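Hand maintenance thread! I look after a two-armed robot that picks up throw pillows and puts them back on a sofa, and keeping its hands and cables happy has become my favorite part of the job. Long one, get a coffee. 1/

The cell is called Etim and it lives in our Tarside space. Sofa, a few pillows, a floor, one robot. No fence, no conveyor, no fixtures bolted down. Everything that would be held in place in a factory cell is soft here and moves when you lean on it, and that changes what wears out. 2/

What wears out is fingers. Pillows are gentle, but the floor isn't. Every pick from floor level ends with fingertips going in low, and if the height is even slightly off they drag. You don't hear it. You find it later as a shiny patch on the tip. 3/

So the morning starts with a height check before anything gets picked. I bring both hands down over open floor, stop short, slide a feeler block under each fingertip and write down the gap. Left hand first, always, so I never mix up the columns (I have mixed up the columns). 4/

Then a slow approach to one pillow at floor level with the stop button in my other hand. I watch the fingers and the cables, in that order. The software has its own opinion about how it's going and I look at that afterward.

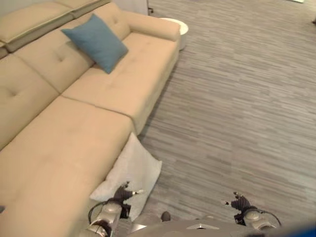
5/ Cables next! I get more questions about these than anything else. Each arm has one running along the outside, and the loop has to be generous enough for a full reach down and small enough that it doesn't swing out and catch an armrest. There is a sweet spot and it's narrower than you'd like.

6/ My method: arm at its lowest reach, tie the cable loosely, then take the arm through every pose in the routine by hand speed. Anywhere the cable goes straight, let some out. Anywhere it touches furniture, take some back. Only then do the ties get snugged, and never tight enough to dent the jacket.

7/ Ryszard Baran taught me to put a stripe of paint marker across each tie and onto the cable underneath. If the stripe stops lining up, the cable is creeping. Takes two seconds to check and it has caught a creeping cable on the right side twice now. Ryszard, if you're reading, I owe you a marker.

8/ Finger service. We go by cycle count, and ours is 4,000 grasps per hand. At that point the hand comes off and goes on the bench. Wipe down with a barely damp cloth, nothing with alcohol in it, then bend every joint by hand and feel for grit. Lint is the big one. Upholstery lint gets EVERYWHERE.

9/ I use a soft makeup brush for lint. Compressed air looks faster and I used it for months, and all it did was push fluff deeper into the joints. The brush costs a couple of dollars and I love it an unreasonable amount.

10/ Reassembly trap: the wrist connector on ours will seat about ninety percent of the way and feel finished. The hand powers up, it even opens and closes, and then drops out halfway through a reach. Push until you feel the second click. I've written SECOND CLICK on the bench in big letters.

11/ After any hand comes back on, zero the joints with the fingers fully open, then closed on nothing, then closed on a pillow. The third one matters most. A thumb that's a hair off looks perfect in the air and then pinches a corner when you wanted a whole handful of cushion.

12/ Sofa position! We re-register it every time someone has moved it, sat on it hard or vacuumed near it. The base edge is what I line up to. Seat cushions squash and shift, so they make terrible landmarks, and I lost most of a January finding that out.

13/ Floor pillows are the fun part of the checkout. Flat on the floor is easy. Leaning against the base is harder, because the back of the pillow has nowhere to go and the fingers have to come in from the sides. Put two next to each other and you'll learn a lot about your hand spacing.

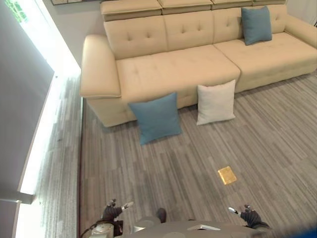 Checkout at Etim: two pillows leaning on the base, one on the seat, both hands low.

14/ For side-by-side pillows I start with the hands wide and bring them in slowly. If a knuckle nudges the neighbor, I widen the start pose a little and go again. Resist the urge to fix it with speed. Fast just means you shove both pillows along together.

15/ Logging. Our first log was a Tilumden template with 277 fields. Beautiful thing. Filled in properly for maybe a week. The one we use now is a single page: gaps, stripes, grasp count, anything weird. "Anything weird" is the most useful box on it by a mile.

16/ Best recent entry in the weird box: "left hand sounds like a zipper." It was a thread wound around a finger joint, which I picked out with tweezers. No error code, no fault light, just somebody with ears writing down what they heard.

17/ Spares I keep within arm's reach: a set of fingertips, ties in two sizes, the brush, tweezers, paint marker, feeler block, one complete hand. The Kirmont crew keep a second complete hand and swap instead of servicing on the spot. I'm jealous and working on it.

18/ Next up is a better strain relief where the cable leaves the wrist. I have a printed bracket that almost fits and a file to fix the almost. If you run cables outside the arm on yours, please show me how you're clamping them, I want to see all of it!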